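**For release in January**

# Kokside brings its Haldane silk-style flower collection to the worktable

Kokside, the family-run maker of artificial flowers and table arrangements, is very pleased to share the news that its Haldane collection of long-stemmed roses and hydrangeas is now ready for florists, gift shops, event planners and anybody at home who likes to have something blooming on the sideboard all winter long.

The collection has been two years in the making, and we will admit that most of that time went into the roses. We wanted a flower that would hold its own when a dinner guest leans in for a closer look, and that meant going back to the petals again and again until the curl, the color and the finish all felt right together.

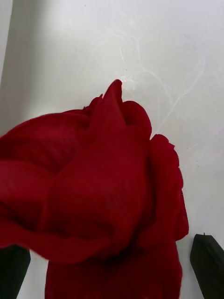

Haldane roses come in a deep crimson that we chose after a long summer of comparing reds in the daylight by our studio door. The bloom is shaped full but not wide open, with the petals still curled in around the center, and the darker maroon in the folds gives it the kind of depth we had been missing in our earlier flowers. It has a soft, matte look that sits very nicely beside linen and candlelight, and we think brides planning a cold-weather wedding will be especially fond of it!

The hydrangeas are the calmer half of the family. They are meant to fill out a vase without crowding it, and many of our early customers tell us they buy the blue first and then come back for the roses - we are happy with either order.

Both flowers are sold by the single stem, so that you can lay everything out on a big clear table, move things about and find your arrangement before you reach for a vase.

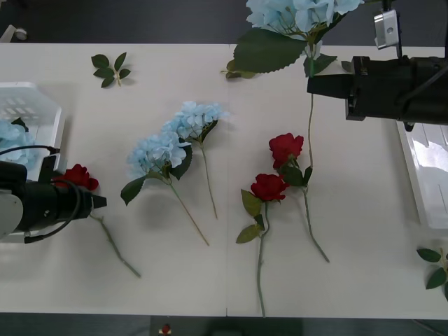 *Red roses and pale blue hydrangeas from the Haldane collection, with a slotted white basket at the table's edge.*

To help with that first layout, we have put together a 128-page arranging guide called Ralia, which goes out free with every opening order. It covers simple pairings for a hallway or a desk, larger pieces for a banquet table, and a chapter on storing stems between seasons that we are rather proud of.

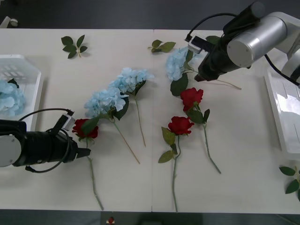

Opening orders start at 200 stems in any mix of red and blue, and smaller quantities will be available through Nurkon, our retail partner, from the same month. The first production run comes to 3,352 stems, with a second planned for spring if all goes well. Sample stems and copies of Ralia can be requested from the Kokside trade desk, which opens at 9 a.m. and is always glad to talk flowers.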